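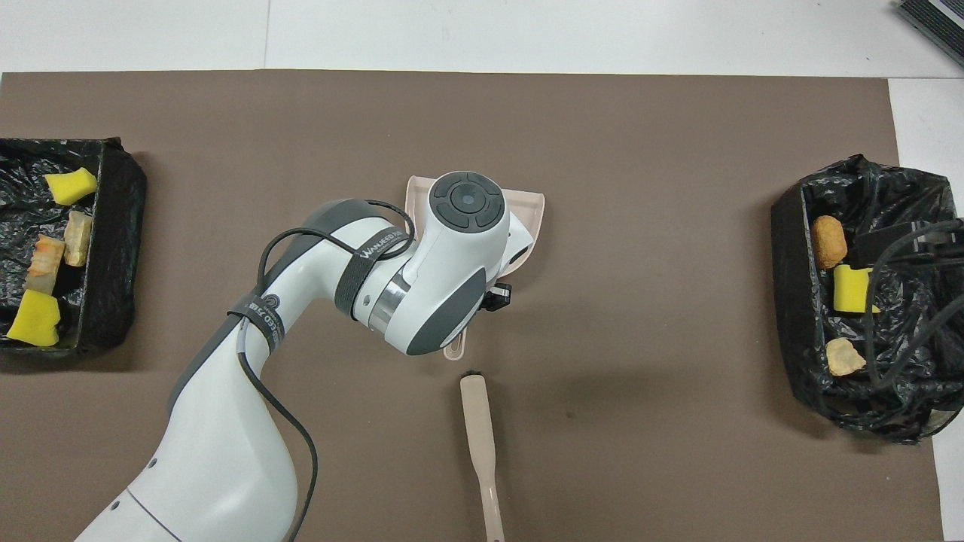
Bijan Mahmoudi wrote in at 9:15 to say that the labels were still coming out shifted, and that he had now lost most of a roll to it. He asked whether he should just send the printer back to Grodenano.

Hi Bijan, and thank you so much for being patient with us! Please don't box it up yet. I read through everything you sent Huguette Lefèvre in June, and I think we have two small problems sitting on top of each other - the label length in Testau, and the gap sensor. Your template says 40 mm and your roll is 37 mm, so the print creeps down a little further with every label.
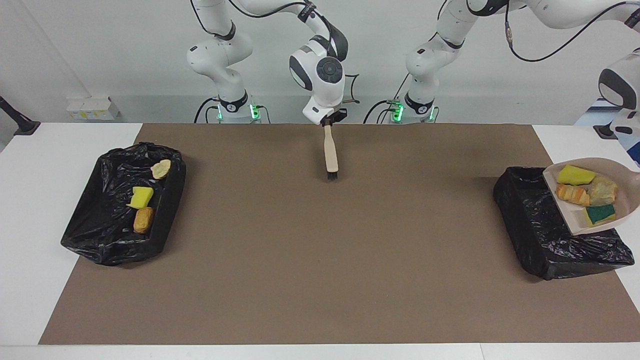

The gap sensor needs setting again whenever you change the roll size, and I'm afraid our setup guide is shy about saying so. Hold the feed button until the light blinks twice, then let go and wait for it to feed a few blanks. Lay that strip out flat on something plain and darker than the labels (a big sheet of brown paper over a white table, like the one here, is perfect) and you'll spot any uneven gaps right away.

After that, change the length in Testau, save, and print job 207 again - just one page, please, before you run all 1,000!

Status: waiting on customer. If it still drifts, reply here and I'll ask Ebere Jibrin to look at the driver settings with you.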